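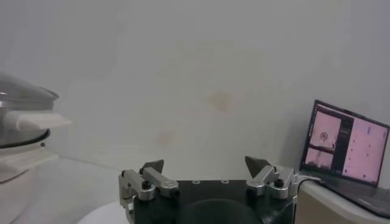
Replacement gripper or save up for a second arm? Budget closes in March

benchrat_lou
Posted 07/12/2019
We have $2,119 left in the equipment line and opinions worth at least double that. The two-finger gripper on our arm does fine on flat stuff, less fine on anything round. Matsuda quoted us a softer fingertip set at 338 for the pair. My boss wants to sit on the money and put it toward a second arm next year. Has anyone here ever seen "next year" happen?

hexkey
No. Buy the fingertips.

Esgate_Tom
Going to disagree. We bought accessories three years running and ended up with a drawer full of adapters and one tired arm. If your boss will put the second arm in writing, wait.

benchrat_lou
He'll put it in an email with a smiley on it. Does that count?

Noboru Tanabe
Before either of those, price the boring parts. Cable, spare screws, a mounting plate that fits your wrist and someone else's gripper. When we went over to the Rustance arm, the adapter plate took 85 days to arrive and the arm sat there like a coat rack. Nothing in the quote mentioned a plate.

hexkey
Rustance sells the plate separately? Of course they do.

Noboru Tanabe
Plate, cable and the software seat. Three invoices.

kestrel9
Unpopular view, but leave the hardware alone and spend it on a proper computer. Everyone I know runs the camera feeds and the plots on whatever laptop was going spare, parks it on the counter next to the arm, and then complains that the gripper is slow.

Esgate_Tom
A laptop is fine. Ours is older than the intern.

kestrel9
And how's the intern's throughput?

benchrat_lou
Laptop stays, it's the one thing I didn't have to fill out a form for. Noboru, did you buy your plate from Jarnen in the end, or have one cut?

Noboru Tanabe
Had it cut. Cheaper, and only wrong once. Send them the hole spacing as a drawing. I gave it over the phone.

benchrat_lou
OK. Asking Matsuda whether 338 includes shipping. Then I'll put in for the tips and one spare cable and let the rest sit there looking like a second arm.

Esgate_Tom
Get the email printed, smiley and all.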